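# Hägglund Padded Bench Mat

The Hägglund Padded Bench Mat is a work surface cover for classrooms, repair rooms, museum stores and home workshops. It protects the table beneath from knocks and scratches, and it gives small items a soft place to rest while they are being sorted, measured or put together. The mat is supplied by Esesard to schools, public bodies and private customers.

## Construction

The mat is made in three layers. The upper face is a close-woven beige cloth with a light texture, which stops pencils and screws from rolling. The middle layer is a closed-cell foam that returns to its shape after a load is taken away. The underside has a fine rubber grip and leaves no mark on painted, varnished or laminated tables. The outer edge is folded and stitched twice.

The pale colour was chosen after customers reported that small dark parts were easily lost on the grey mat it replaces. The grey mat remains available to existing account holders until present stock is sold.

## Sizes and order codes

| Size | Order code | Supplied as |
|---|---|---|
| Standard | HB-78 | Single mat, rolled |
| Large | HB-224 | Single mat, rolled |
| Large, school pack | HB-224/6 | 6 mats, rolled, in one carton |

Mats are not cut to order. Customers whose tables are of an unusual shape may trim the mat themselves with a sharp knife and a steel rule, but a trimmed edge is not covered by the guarantee and should be bound with cloth tape.

## Suitable uses

The mat is intended for light and medium bench work: the assembly of kits, the care of hand tools, the repair of toys and household goods, and the laying out of items for checking or listing. Hand tools, boxes and blocks may be left on the surface overnight without harm. Heavy objects with narrow feet should stand on a board, as a point load kept in place for several weeks may leave a lasting dent.
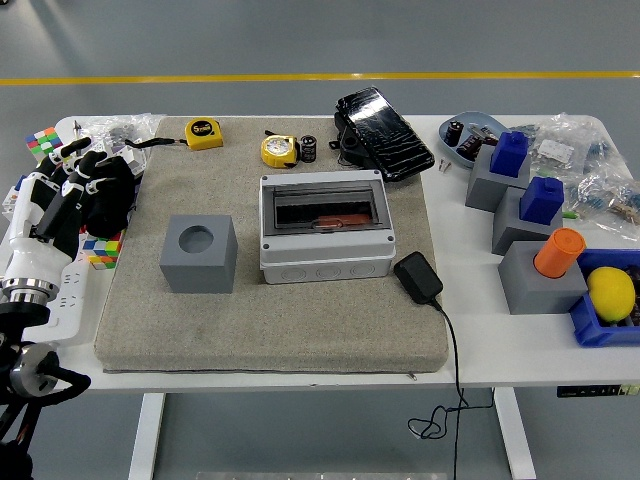
**Perkovdale, 29th April**

The large mat is now in regular supply from the Perkovdale warehouse. Orders placed under the earlier waiting list have been released and will be sent out in the order in which they were received. Schools wishing to have mats in place for the start of the September term are asked to send their order forms before the end of the summer term, with the delivery address of the department stated in full.

The mat is not suitable for use with soldering irons, hot glue guns or open flames. The cloth will scorch and the foam will shrink. A separate heat-resistant sheet, the Flarkov Overlay, may be laid on top for such work and is listed under bench accessories. The overlay is sold in the same two sizes as the mat and should be removed when the hot work is finished and the tools have cooled.

Neither the mat nor the overlay is sold as protection against static electricity. Customers who handle bare circuit boards should ask for the advice sheet on earthed surfaces.

## Care and cleaning

Loose dust and filings should be taken off with a soft brush or a vacuum cleaner on a low setting. Marks may be wiped with a damp cloth and a little mild soap. Bleach, white spirit and other solvents must not be used. The mat should be dried flat, away from radiators, and must not be machine washed or tumble dried.

Oil should be blotted at once with a paper towel. Ink from marker pens will not come out fully.

When not in use, the mat should be rolled with the cloth side facing outwards and stored on its side. Folding will crease the foam. A new mat may curl at the ends when first unrolled and should be left flat for 2 days before use.

## Guarantee

The mat is guaranteed against faults in stitching and bonding for two years from the date of delivery. The guarantee does not cover burns, cuts, stains or ordinary wear. Claims should be made in writing to Esesard, quoting the order code and enclosing a photograph of the fault. The customer will be told whether the mat needs to be returned, and the cost of carriage will be refunded where a claim is accepted.

## Delivery and returns

Single mats are sent by parcel post. School packs are sent by carrier and require a signature. Unused mats may be returned within the period shown on the delivery note, provided that the paper band is still in place. Trimmed mats cannot be accepted.

Customers with an account may order by email or by post. An order of over six cartons will be confirmed in writing before dispatch, and a delivery date will be agreed with the receiving site.

Related items: Flarkov Overlay (standard, large); cloth binding tape, beige; wall bracket for rolled mats.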